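We use cookies to keep you logged in and to see which boards are busy. By carrying on you agree to this. Accept / Manage

Clearing out the toys before moving: what did you keep?

tansyhill
We're moving to Funthorpe at the end of March and I have finally started on the playroom. Well, I say playroom, it's the bit of the dining room we gave up on years ago. My youngest is 7 and hasn't looked at half of it in ages, but the minute I get a box out she's all over it like it's Christmas morning. I've got as far as one bag for the charity shop and she's already been in and rescued a giraffe.

The new house is smaller (nicer, but smaller) and the removal firm have quoted £285 extra if we go over what we said, so I really do need to be a bit ruthless. What did you all keep, and did you regret getting rid of anything? Also do you do it with them or behind their backs?

marrowfat
Behind their backs, every time. Wait till they're at school, straight in the boot, drive off. I did it the nice way with my eldest and we spent a whole afternoon on one shoebox of plastic animals. Never again.

oddsocks_pam
Oh I couldn't do that! My mum gave my dolls' house to a cousin while I was on a Brownie camp and I'm 52 and still cross about it. I'd ask her to pick what fits in one crate and let her get on with it. You might be surprised what she doesn't want.

marrowfat
She won't pick though, Pam, that's the trouble. She'll pick all of it. Mine cried over a broken yo-yo.

oddsocks_pam
Then she keeps the yo-yo! It's a yo-yo, it doesn't need its own van.

Kedir Demissie
We moved two years ago with three children, so I have some sympathy. What worked for us was putting things in the loft first, taped up, with the month written on the lid. Anything they asked for came down again. Most of it they never mentioned, and when we moved it went from the loft to the hospice shop without a single tear. You may not have the time for that, but even a couple of weeks helps.

On what to keep, I would say the building bricks and the wooden train. Both are still played with here and my nephew goes straight to them when he visits.

tansyhill
Thanks Kedir, that's a really good idea, the loft here is full of my husband's stuff but there's the shed. And we do still have the train! It's missing most of its bridges but it's staying.

Pam I'm with you in my heart and with marrowfat at about 9pm when I'm stood on something sharp.

lakeside_jo
Keep anything to do with pretend cooking. I mean it. My two are 9 and 12 and they still get the play food out when their little cousins come over, and the 12 year old pretends she's only supervising but she's the one writing the menus. Last time I was charged £45 for a plate with ketchup on it and told service wasn't included. 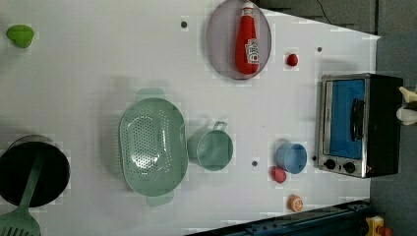 And it takes up hardly any room, it all goes in an old bread bin and sits under the stairs. The big plastic cooker I got rid of years ago and they never missed it, they just use a chair or the windowsill. So I'd say small bits stay, big bits go.

marrowfat
Now that I do agree with. Big plastic anything is a curse. We had a slide in the front room for a whole winter.

binky77
Going to disagree with everyone and say get rid of the lot bar one box. We kept loads "for grandchildren" and when my son had his little girl, they didn't want it. They've got their own ideas and their own stuff, and I'd carted it through two house moves by then. Nice toys too, some of it hardly touched. I felt a bit of a fool taking it to the tip.

oddsocks_pam
That's a shame binky, could it not have gone to a playgroup?

binky77
Tried. Ours only takes things in the original box, and who keeps the box?

marrowfat
My husband keeps the box. He's got the box for the kettle we had before this one.

tansyhill
Right, quick update. We did Pam's crate and it went better than I thought. She put in the giraffe, the train, a load of felt pens that I'm fairly sure are dead, and the play food, so Jo you'll be pleased. Jigsaws are going, she doesn't care about those at all and I've been dusting them since she was 3! The rest is in the shed with tape on and I'm saying nothing.

Does anybody know if charity shops take jigsaws if you can't swear all the pieces are there?

Kedir Demissie
Ours does, if you write "not checked" on the lid. Good luck with the move.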